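Turkell Home Standby Kit
Owner's Guide, Section 7: Getting Ready for a Power Outage

This section covers setting up the Turkell battery unit, choosing what it will run, and getting through the first night without electricity. Read it while the lights are on. It is a poor companion by flashlight.

7.1 Before you start

You will need the battery unit, the wall charger, the gray transfer cord, a pencil, and an outlet that isn't already doing three jobs. Allow an afternoon. The unit itself takes ten minutes to set up. The rest goes to deciding which of your appliances you love.

Caution: The battery unit is not a generator and has no exhaust. If you also own a fuel generator, it stays outdoors, well away from doors, windows, and vents, in all weather. A garage with the door up is still a garage. So is a porch with screens.

7.2 Placing the unit

1. Pick a dry, level spot indoors. The floor of a hall closet works if you take the coats off the top of it afterward.

2. Leave a hand's width clear on every side. The fan needs the air more than your boots need the space.

3. Keep the unit out of the laundry room if your washer has ever leaked, or if it is the kind of washer that might.

4. Plug the wall charger into a grounded outlet. Do not use an extension cord for charging.

5. Press and hold the power button until the display wakes up. It will show a number you don't recognize. Leave it alone for 24 hours, after which it should read FULL.

Note: Units shipped from the Vevirgate warehouse leave with a partial charge. A low reading out of the carton is normal. A reading of E4 is not, and means the charger isn't seated.

7.3 Deciding what to run

The unit stores 3100 watt-hours. Of those, 2892 reach your appliances, and the rest is spent on keeping the electronics comfortable. Work from the smaller number.

1. Write down everything you believe you can't live without.

2. Find the wattage of each item on its label. The label will be on the back, near the floor, in gray print on slightly darker gray.

3. Multiply watts by the hours you expect to use the item. Add it all up.

4. Cross things off until the total fits. The electric kettle goes first. People argue for the kettle, and the kettle always loses.

5. Tape the surviving list to the unit.

Refrigerators deserve a word. They cycle on and off, so the label overstates what they use in a day, but they also pull hard for a moment each time the compressor starts. If yours trips the unit, unplug everything else, press RESET, and start the refrigerator first. 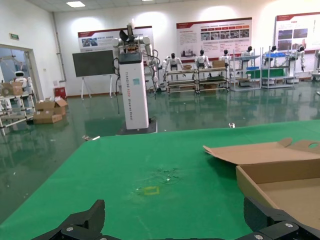 Waweru wrote in after the last printing to say that step 4 had nearly ended a marriage, and that the list should start with medical equipment so at least one line is settled before the discussion begins. The suggestion is a good one and we have adopted it. Put oxygen concentrators, CPAP machines, and anything else prescribed at the top, in ink, and talk to your equipment supplier about a second source of power. One battery is not a medical plan.

7.4 When the power goes out

1. Check whether the neighbors are dark too. If they aren't, look at your breaker panel before you do anything heroic.

2. Report the outage to your utility. Assuming someone else has called is how a whole street waits until morning.

3. Switch off the stove, the space heaters, and anything with a motor. They will all come back on together otherwise -- possibly while you're out.

4. Connect the items on your list, largest first, using the gray transfer cord for the refrigerator.

5. Keep the refrigerator and freezer shut. Opening the door to see whether the food is still cold makes it less so.

Caution: Never plug the unit into a wall outlet to power the house. This can injure or kill a line worker, and it voids the warranty, in that order of importance.

Caution: Do not heat a room with a grill, a camp stove, or the kitchen oven. Keep a carbon monoxide alarm with a working battery on each floor where people sleep.

7.5 When the power comes back

1. Wait a few minutes. Utilities sometimes change their minds.

2. Disconnect appliances from the unit one at a time and return them to their own outlets.

3. Throw out meat, milk, eggs, and leftovers that have been over 40°F for more than two hours. Do not taste anything to find out.

4. Recharge the unit right away, even if the forecast is lovely.

5. Reset the clocks. The oven clock may be left until November, when it will be wrong again anyway.

For storage between outages and the Plarnanside extension battery, see Section 8.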